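4. First set-up of the Valtlow desk

Read section 3 (unpacking) first if you skipped it. Two people for the lifting, please. The 2636 frame is heavier than it looks and the 3259 is heavier again.

You need: the hex key from the small bag, a cross-head screwdriver, a soft blanket, a tape measure. No power drill. Drills strip the inserts and we can't replace those under warranty.

4.1 Fixing the top

1. Blanket on the floor, top face down on it. Film stays on for now.
2. Lay the frame on the top. Control box end goes to your right.
3. Line up the holes. Front rail sits slightly further in than the back rail, so check twice.
4. All screws in by hand first, loose. Then tighten, working corner to corner.
5. Fit the cable tray before you turn the desk over. Much harder after.

Note: if a screw won't bite, stop. Back it out and try again straight. Do not force it.

Caution: never lift the desk by the top alone. Lift by the frame, one person each end.

4.2 Turning it over and levelling

1. Turn the desk on to its long edge, then up on to the feet. Slowly.
2. Leave 400 mm clear behind it. Less than that and the plug catches the wall when the desk goes up.
3. Turn the feet clockwise to raise, anticlockwise to lower. Carpet needs more than you think.
4. Peel the film. Start at a corner, pull low and flat.

Wipe the top with a barely damp cloth and dry it straight away. No cream cleaner, it leaves a haze on the light finishes. Pale tops show pen and coffee sooner than the dark ones, so get the mat down early if you ordered one. 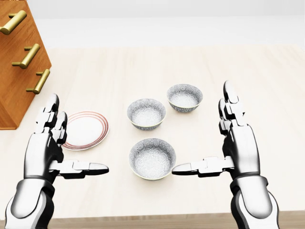
Fig. 6. Top in a pale cream finish.

If the finish you recieved is not the one on your order, don't carry on to 4.3. Once the desk has been powered we have to treat it as used. Ring the Nokstead depot and ask for Adesuwa Ajayi on returns, have the order number ready.

4.3 Power and first reset

1. Push both leg cables into the control box. They click.
2. Handset cable into the middle socket. Any other socket and it stays dead.
3. Mains in last.
4. Hold DOWN until the desk reaches the bottom, lets out a short beep and rises a little. Let go.
5. Display shows the height. Done.

Display shows E2? Leg cable not home. Unplug at the mains, push both again, repeat from step 3.

Caution: keep hands and children clear of the underside while it moves. Desk stops if it meets something hard, but it may not stop for somthing soft.

Note: the motor rests itself after a lot of up and down. Leave it alone for a bit, it comes back.

4.4 Saving a height

1. Go to the height you want.
2. Press M, then 1, 2 or 3.
3. Handset beeps once. Saved.

Older Tahiri handsets have two memory buttons, not three. Same steps. Heights are lost if the desk is reset, so write them down.

4.5 Before you load it

Recheck every screw under the top after the first week. They settle. Monitor arms: clamp only to the back edge, with the Forkeo plate between clamp and top. Without the plate it will dent.

Missing parts: email Suleiman Idahosa at the parts desk, quoting the bag number and not the box number. Heights and loads for both frames are in section 7.

Sheet revised Apr 12, 2021. Replaces the January sheet, which had the leg cables the wrong way round in 4.3.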